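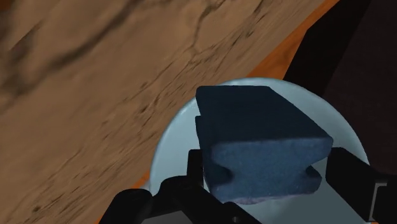

Close the slip lane at Peltonen and Mill. Just close it

October 17, 2026

Writing this fast because the comment period on the Peltonen Avenue repaving closes tonight and I've already missed one of these.

If you live in Jollmont you know the corner. Peltonen Avenue comes down the hill past the pharmacy, and if you want to go right onto Mill Street you don't have to stop, or even slow down much. You get your own little curved lane. There's a triangle of concrete with a pole on it, and a crosswalk painted across the curve, and a yield sign that has been facing slightly the wrong way since January.

That curved lane is called a slip lane. The city wants to repave it. Same lane, same curve, fresh asphalt. I think the city should take it out.

Marijke Desmet got hit there in January. She said I could use her name. She was on foot, in the crosswalk, going from the bus stop to the pharmacy side. Driver was looking left for cars coming along Mill, because that's where you have to look if you're merging, and she was on his right. Broken wrist, bruised hip, four months of not being able to lift a pan. The driver stopped and was very upset and called it in himself. I don't think he's a monster. I think he did what the lane asks you to do, which is look left and keep rolling.

The paper gave it one paragraph. "Pedestrian struck on Mill Street." No mention of the corner even. The next day there was a longer story about a delivery truck that took out the awning at the bakery.

So here's what bugs me. The repaving plan is 152 pages. I read it, or most of it, I skimmed the drainage. The slip lane gets a diagram and two sentences. The sentences say the existing geometry will be retained to preserve turning capacity. Nowhere in the thing does it say how many people walk across. They counted cars, with the Numine sensors the city put up on the signal poles, and the sensors can apparently be set to count people on foot too, but that part wasn't switched on for this project. I asked why at the open house. Was told it wasn't in scope.

Not in scope! It has a crosswalk on it.

Wouter Declercq was at the open house too, he's the engineer the city hired, and I want to be fair to him since I was kind of short with him that night. He was patient. He stood there by the easel for a long time with people yelling about parking. What he told me was that without the slip lane, right turns would queue behind cars going straight, and in the evening peak that adds 18 seconds to the average trip through the intersection.

Eighteen seconds. I wrote it on my hand.

I drive through there. I'm not one of these people who pretends not to own a car. I drive my kid to swim practice right through that corner and I will sit in that queue and I'll probably grumble in it. Fine. But let's at least say out loud what's being traded, because the plan doesn't. One side of the trade got measured to the second and the other side is Marijke's wrist, and it isn't in there anywhere.

Now the objections, since I've heard them all on the neighborhood page this week.

The trucks. People say trucks can't make a tight right onto Mill. Some can't, true. But Mill Street has a truck route sign pointing the other direction, and has for years. Big trucks are supposed to come in by the rail yard. If we're designing a corner for trucks that aren't meant to be there then I don't know what the sign is for. And for the fire engine, there's a fix, you build the corner with a low sloped apron the engine can drive over and a car doesn't want to. Declercq brought this up himself, I didn't even ask. It costs more than plain curb. He didn't have a number.

The bus. This one I take more seriously. The bus turns right there, and the drivers like the slip lane because they don't have to swing wide. I talked to one at the layover, who said she'd be fine without it if the stop line on Mill was moved back so there's room for the nose of the bus. That's paint. We are repaving the street. We will be painting it anyway.

The scooters. Somehow every conversation about this corner turns into one about the Ovov scooters. Yes they get left on the concrete triangle. Yes it's annoying, I've moved a few. You know why people leave them there? Becuase it's a dead piece of concrete in the middle of traffic and it isn't good for anything else. Take out the lane and the triangle becomes part of the sidewalk, a big wide corner, and you could put a rack there. Anyway a scooter never broke anybody's wrist by being parked. Separate issue, please.

"People should just look where they're going." Ok. Marijke was looking. She saw the car. She figured he saw her, since she was in a crosswalk, in a yellow coat, and he had a yield sign. What was she supposed to do, wait for a gap? There isn't one at five o'clock. The whole point of the lane is that there's no gap.

And then the one I find hardest to answer, which is that it's one crash. One reported crash with an injury in the years the plan looks at. The city says that doesn't meet the threshold for a redesign, and the threshold is 4. Four injury crashes at one location in the study period, then they'll look.

I get that you need a rule. You can't rebuild every corner because somebody had a scare. But think about what that means on a corner where you're pouring new asphalt regardless. We'd be waiting on three more people. And after they get hurt we'd dig up a street we just paid for. Even if you don't care at all about people walking, and I know a few of you on that page don't, that's a dumb way to spend money.

Also the rule only sees what gets reported. Ask at the pharmacy. Ask the crossing guard, who won't let the school kids use that crosswalk and walks them up the block to the other one instead. That's a city employee, routing children around a city crosswalk, every school day. It isn't in the 152 pages either.

My mother won't cross there. She gets off the bus a stop early and comes down the other side, it's longer and uphill part of the way and her knee is bad. She'd never show up in a count, sensors on or off. She already left.

What I'm asking for isn't fancy. Take the curved lane out. Square up the corner. Right turns go from the signal like everybody else's, with a few seconds' head start for people on foot. Low apron for the fire engine. Move the stop line on Mill back for the bus. If they truly can't do it in this contract, then block the lane with posts for the winter and count what happens, people included this time, before spending anything on fresh asphalt under it. Posts are cheap. If traffic backs up to the church I'll come to the meeting and say I was wrong, and you can all boo.

If you want to send a comment, it's the form on the public works page, project name is Peltonen Avenue Resurfacing, closes at midnight. Doesn't have to be long. Mine was too long, it cut me off and I had to send a second one. Say if you walk there. Say if you used to and quit. They don't have that written down.

And somebody please turn the yield sign back around. I've called twice.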